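服をたたむ仕事、二か月目

先週の土曜日に友だちから「最近は何の仕事をしているの」と聞かれて、「服をたたんでいます」と答えたら、ホテルで働いていると思われました。説明がとても長くなったので、次からはこの記事を読んでもらうことにします。日本語の間違いがあったら、コメントで教えてください。いつも助かっています。

私は九月から、Drulportという会社で、ロボットに家事を教えるためのデータを作っています。プロジェクトの名前はSisowです。シソウと読む人とシソーと読む人がいて、まだ統一されていません。私はシソウ派です。

最初の面接のとき、私はロボットの腕を遠くから動かす仕事だと思っていました。実際、Esdenの事務所にはそのための席があります。人が小さい腕を動かすと、大きい腕が同じように動くものです。私も一日だけ座らせてもらいました。タオルの端をつまむだけで汗をかきました。腕が自分の動きに少し遅れてついてくるので、待つのか進むのかわからなくなります。それから、布をさわっている感じがまったくありません。目だけで裁縫をするような気持ちでした。

いまの仕事では、両手に一つずつグリッパーを持って、自分の手で作業をします。レバーを握ると指が閉じて、ゆるめると開きます。腕の機械はありません。歩くこともできますし、袖に手が届かなければ自分が動けばいいです。布の重さも少しだけ手に伝わります。だから遠隔操作よりずっと楽ですが、「楽だ」と思ったころに失敗が始まりました。

一番多い失敗は、速すぎることです。私は服をたたむのが速いほうです。実家は人が多くて、洗濯物はいつも山でしたから、子どものころから毎日たたんでいました。その速さでやると、見返したときに、どこをつまんだのか自分でもわかりません。先輩のShahab Kazemiさんに「あなたは手品を教えているのではない」と言われました。少し悔しかったですが、本当に手品のようでした。

二番目は、指で直してしまうことです。グリッパーで袖を折って、少ししわが残ると、つい小指が出ます。人間の小指はとても便利です。でもロボットには小指がないので、そのデータは使えません。私は小指をレバーの下に入れて、出てこないようにしています。家で自分の服をたたむときにも小指をしまっていて、妹に笑われました。

三番目は迷うことです。袖の上まで行って、やめて、また戻る。人間が見れば「ああ、迷ったのだな」とわかりますが、機械がそれを学ぶと、袖の前で毎回迷うロボットになるかもしれないそうです。始める前に順番を決めておくように言われています。

長袖のトップスの順番は、私の場合はこうです。まず身ごろを平らにします。次に左の袖の先をつまんで、持ち上げすぎないで内側に運びます。置いてから指を開いて、まっすぐ上に抜きます。右の袖も同じです。それから両方の手で裾の角をつまんで、襟のほうへ折ります。最後にもう一回折ります。書くと短いですが、「置いてから指を開く」だけで私は一週間かかりました。まだ布が空中にあるのに指を開くと、袖は好きなところに落ちます。反対に、押しつけたまま指を抜くと、袖が一緒についてきます。

裾を折るときは左右の速さをそろえます。これがなかなかできません。私は右利きなので右手が先に着いてしまい、布が斜めになります。Shahabさんは「左手に合わせて待ちなさい」と言いました。左手が先生で、右手が生徒です。そう考えるようになってから、斜めになる回数が減りました。

服の種類によって気持ちも変わります。私は厚いセーターが好きです。つまんだところがすぐにふくらんで見えて、安心します。反対に黒いニットは苦手です。黒い服の上では、しわも縫い目も見えにくくて、袖が一枚なのか、身ごろまで一緒につまんだのか、持ち上げるまで自信がありません。黒い服の日は窓の近くで作業をするようにしています。母なら「明るいところでやりなさい」の一言で終わる話です。

台にするものも大事です。硬い机の上では指の先が布の下に入りません。ベッドに直接置くと、今度は体重をかけたところが沈んで、布が逃げます。私はベッドの上に丸いマットを敷くやり方が気に入りました。少し硬くて、でも机ほどではありません。ただし丸いので、マットの縁を見て服をまっすぐ置くことができません。四角いテーブルの癖がある人は、最初の何回かは服が曲がると思います。私は曲がりました。

数の話も書いておきます。先月の終わりまでに私が記録したのは632回です。そのうち152回は、自分で見返して捨てました。小指、速すぎ、左右の間違い、途中で電話が鳴った、などです。最初に捨てたときは、とてもつらかったです。一回一回ちゃんとたたんだのに、と思いました。でもNasrin Mahmoudiさんが、自分は初めの週のものを全部捨てたと話してくれて、少し元気が出ました。Nasrinさんはデータを確認する係で、きびしいですが、必ず理由をメモに書いてくれます。「三回目のつまみ、浅い」というような短いメモです。私はこのメモで「浅い」という言葉の使い方を覚えました。水だけではなく、つまみ方にも使うのですね。

「左右の間違い」について少し。グリッパーは左用と右用が決まっています。逆に持っても形が似ているので、作業はできてしまいます。できてしまうから怖いです。一度、午前中ずっと逆に持っていて、全部やり直しになりました。本体のラベルに漢字で書いてあるので、いまは始める前に声に出して読んでいます。電車の運転士さんの指差し確認のようで、好きな時間です。

もう一つ、困っているのは服の疲れです。同じ服を何回もたたむと、折り目の癖がついて、布のほうが順番を覚えてしまいます。これは服が上手になったのであって、私ではありません。そこで数回ごとに服をかえて、横に積んでおきます。最初は自分の服ばかり使っていましたが、足りなくなって、Fallahiという古着の店で袖の長いものをまとめて買いました。店の人に「サイズは見なくていいですか」と聞かれ、いいですと言ったら、心配そうな顔をされました。

友だちに一番よく聞かれるのは、「それで、ロボットはもうたためるの」です。私にはまだわかりません。私が見せてもらった練習では、袖を一つ折ったところで止まりました。袖の先をつまむ前に、ほんの少しだけ手首をひねっていました。それは私の癖です。教えたつもりはなかったので、恥ずかしいような、うれしいような、不思議な気持ちでした。自分の癖は自分では見えませんが、機械がまねをすると見えます。それからは手首にも気をつけています。でも、Nasrinさんは「全部の人が同じ動きをしたら意味がない」と言うので、どこまで直せばいいのか、まだ考えているところです。

次の目標は、長袖だけで約1000回です。黒い服からも逃げないで、先に終わらせることにしました。Shahabさんの助言どおり、左手を待つ練習も続けます。

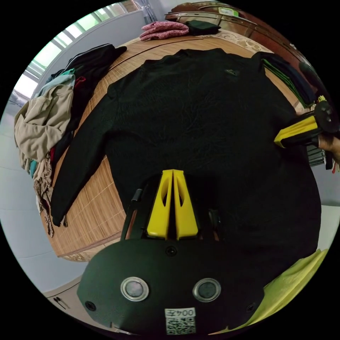
それから、ズボンも始まるそうです。ズボンは袖がないので簡単だろうと私が言ったら、Shahabさんは何も言わないで、お茶を飲んでいました。少し不安です。ズボンのたたみ方で、この折り方がいいというものがあれば、ぜひコメントに書いてください。半分にしてから三つに折る人と、最初から三つに折る人がいると聞きましたが、私の家では丸めていました。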